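April 24, 2021
Birkuddale workroom, garment wear notes

Continued from the previous page. The cotton jersey group is on the marble counter today because the cutting table is taken up with the Isura lining order. Marble is a fair surface for this. It is flat, it does not snag, and lint shows on the paler areas. It is also slippery, so a shirt laid out square does not stay square once one edge is lifted.

Items in the group: 8 t-shirts, all cotton knit, all from the Fidthorpe return box. Two have been through inspection already and are in the left tray with tags on. The rest are to be checked for pilling, seam condition and any edge that has lost its finish, then folded and shelved.

Procedure as before. Shirt goes down without smoothing. Find a hem first, follow it to a side seam, follow the side seam up to the armhole. Lift at the seam, look at both faces of the fabric, put it down. Smoothing comes last, since flattening a shirt early hides the twist in the body and the twist is one of the things we record. Lift from a single layer where possible. If two layers come up together the fold reads as a thick seam and the note ends up wrong. I have two entries from the first round that I now think are this error and have marked them for a second look.

Slate-blue shirt, third in the group. Laid down crumpled, hem toward the left. Lifted near a curved seam to get at the edge above it. 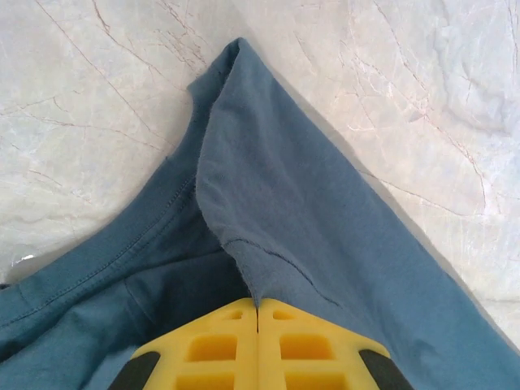 Slate-blue cotton tee on marble, lifted fold with rough edge at the tip. Double topstitched hem at left.

Notes on this one:

Surface is matte and slightly fuzzy. Small pills and loose fibers along the edges. Grade 2 on our card for pilling, which is the same as the shirt before it.

Hem is the standard fold with two rows of topstitching, thread a close match to the body. The visible run is neat. Leave it alone.

The edge at the top of the lifted fold looks raw. I can't say from this position whether it was left unfinished or has come out of a seam. Needs to be opened flat and traced in both directions before anything goes on the tag. If it was meant to be enclosed, there should be needle holes on the fabric side, and those are easy to find with the lamp held low.

Curved seam below it is sleeve or shoulder. Not identified yet. Entered as "curved seam, upper body" until the shirt is turned.

Color: the raised part reads as a dusty blue in the light and the lower part by the hem reads deeper, almost teal. I would not record this as fading. Compare under the lamp with both areas flat. The last time someone graded fade on folded fabric we had to redo the whole July sheet.

Thread for repairs. If the raw edge does need closing, use the Ivanyshyn cone, the 2,000 meter one on the lower peg. The shade card has a slate that should sit close to the hem thread but check it against the cloth before winding a bobbin. Ballpoint needle, short stretch stitch, no backtacking on the knit. A straight stitch will hold on the bench and pop the first time the shirt is pulled over a head.

Folding after inspection: face down, sides to the middle, sleeves back along the body, then in thirds from the hem. Tag goes at the neck on the outside. Raw or doubtful edges get a pin with a white head so the shirt is not shelved by mistake – pins only in the seam allowance, never in the body.

Also noted: the lint roller leaves a faint tack on the stone, and the next shirt drags. Wipe the counter with the dry cloth between items. Do not use the spray.

To do:
Turn the slate-blue shirt and identify the curved seam.
Second look at the two marked entries.
New pilling cards, the current ones are creased at grade 3.
Ask Fidthorpe for the wash count on this box. The slip only says "worn".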